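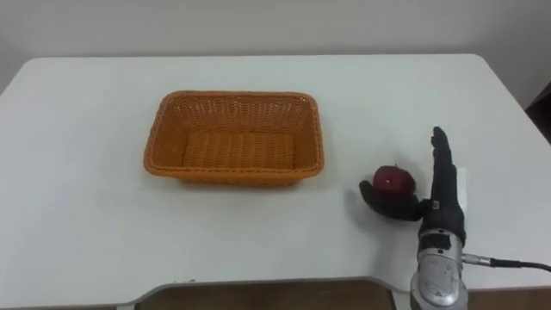

A white desktop with a curved cut-out at the front.

So you've got a sit-stand desk and your neck still hurts. I was right there with you! I bought mine in December, stood at it like a champion for a whole month, and ended up with sore wrists and a stiff shoulder on top of the neck thing. The desk was fine. I'd just never set it up properly, and fixing it took me one afternoon with a tape measure and a roll of painter's tape.

Start with your shoes. I mean it, put on whatever you wear while you work (socks count), and stand on your mat if you use one. Mine adds almost an inch and it threw off everything the first time I measured.

Now let your arms hang, bend your elbows to a right angle, and measure from the floor to the underside of your forearm. Write it down in centimeters, it's easier for small changes later. Mine comes out at 104. Raise the desk until the top of your keyboard, and I do mean the keyboard and not the desk, sits at that height or a hair lower.

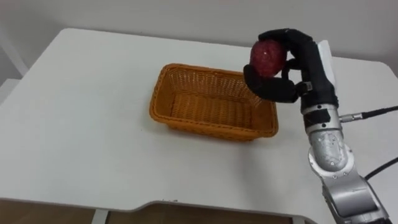

Next, do the whole thing again sitting down. Set your chair first, feet flat, knees level with your hips or slightly below, and only then bring the desk to your elbows. If you do it the other way around you'll end up with your feet dangling, and then you're shopping for a footrest.

Save both heights if your controller has memory buttons. On my Urmont you hold the number down until it beeps. My old Björklund had a hand crank and no display at all, so I stuck a bit of tape on the leg and marked it with a pen, which worked great for years.

Before you trust those buttons, run the desk all the way up and all the way down once and watch your cables. I had to buy a longer power cord, 200 cm, after the monitor plug popped out halfway up. Leave slack! Tie the cables together under the top and let one loose bundle drop to the floor.

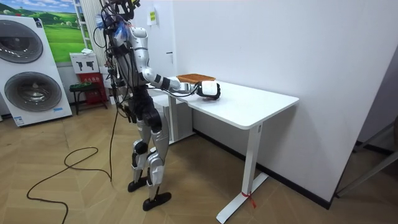
Then the screen. The top edge should be right about at eye level, lower if you wear progressives, and an arm's length away. If your monitor stand won't go high enough, a fat book is fine.

Last bit: don't stand all day. I set a timer for 30 minutes and switch when it goes off, unless I'm in the middle of something, and then I switch when I remember. Give it a week or so before you start fiddling with the heights again, and when you do, move it one centimeter at a time.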